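Bronach hand controller for teaching arms – 3 weeks in, quick review

4 stars. Would be 4.5 if the strap wasn't garbage.

Short version: you hold it, squeeze the trigger, the arm does what your hand does. Record, replay, train. We do cloth handling at Andirow, small shop, two arms, mostly folding and sorting. Before this we taught everything by grabbing the arm and pushing it around. Sore shoulders. Bad data, too, my hands kept ending up in the wrist view.

Setup took most of a morning. Manual is thin, pairing section is wrong (hold BOTH buttons, not the top one). Marcela figured that out, I'd given up and gone for coffee. After that no pairing trouble at all. Battery lasts around 55 minutes of real use, then it buzzes at you and drops out mid-fold if you ignore it. Which I did. Twice.

Trigger is the best part. Long travel, nice and light at the start, stiffer near the end, so you can close slow on a hem without crushing the whole pile. The old joystick thing we had was open or shut, basicly. Range is fine across a bench. Didn't try it across the room, no reason to.
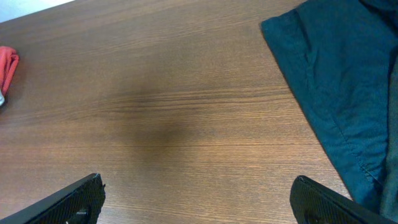

Fabric is where I've used it the most. Rigid parts are easy with anything, cloth shows you how bad your controller is. You're working off the wrist view half the time and depth is a guess. What I do now – come in with the fingers wide, drop until the shadow on the wood looks right, then slide toward the edge. A stitched hem like the one on the teal piece is a good target, it puckers a bit and gives you something to aim at. Smooth middle of a sheet, forget it. Wrist rotation tracks well up to a point, past that it lags and you overshoot. There's a smoothing setting, default is 18, I'd turn it down right away. Feels twitchy for an hour and then much better.

Numbers if you care. 250 demos saved so far. Maybe a quarter of the early ones were junk, me learning, not the controller. Iwona's were cleaner from day one, she plays a lot of video games, draw your own conclusions.

Bad stuff:

Strap. Cheap elastic, already stretched out. Replaced with velcro.

No left hand version. Zbigniew is left handed and hates it.

Software saves every take, including the ones you cancel. Filled a drive before I noticed. Support says a fix is coming in December, we'll see.

No force feedback. Knew that going in, still miss it. You can pinch the table and not feel a thing, so watch your finger tips.

Would I buy again, yes. For boxes and blocks probably overkill – get the cheaper Didholm one. For cloth get this and budget for a better strap. Will update if teh trigger spring goes.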